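## 4. Recording a Demonstration by Remote Control

This section applies to the Draris hand controller used with the Burevine arm. Complete the set-up in Section 3 before proceeding. Only one operator may hold the controller during a recording.

### 4.1 Checking the wrist view at the basket

1. Place the basket on the table within reach of the arm. Confirm that it rests flat.
2. Set the speed dial to 2.
3. Guide the gripper over the rim and lower it slowly inside the basket. Stop before the fingertip touches the floor of the basket.
4. Check the wrist view on the monitor. The weave of the inner wall should be visible behind the finger, and part of the rim should remain in view.
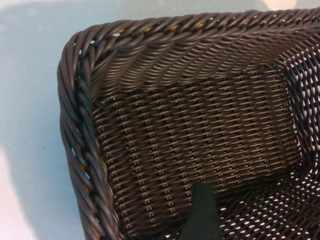 ### 4.2 Approaching the object

**Caution:** Do not drag a finger along a woven surface. Strands may catch and pull the basket out of position.

1. Raise the gripper clear of the rim and move it to the object.
2. Align the gripper with the body of the object. For a banana, approach the body and leave the stem end free.
3. Pause before closing. In the wrist view, the finger will overlap part of the peel. The basket may remain visible at one side.
4. Press and hold the trigger until the grip indicator lights. Do not apply further pressure.

*Note:* Shadows on a pale table are acceptable. Do not adjust the lamps once a recording has begun.
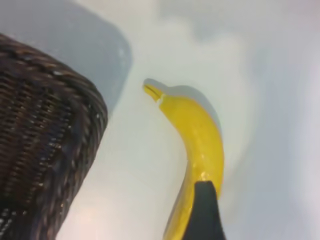 Wisthorpe Laboratory Operator Guide, Issue 2, page 16

### 4.3 Completing and saving the demonstration

1. Lift the object straight up, carry it over the rim, and lower it into the basket.
2. Release the trigger. Wait two seconds before withdrawing the gripper.
3. Return the arm to the home position and press **Save**.
4. Enter the operator's initials and the task name in the session record.

If the object is dropped outside the basket, press **Discard** and begin again at 4.2. Do not correct the position of an object by hand while the arm is enabled.

Requests for changes to this procedure should be addressed to Divina Calimlim. Controller faults are to be reported to Gülizar Başaran before the unit is used again.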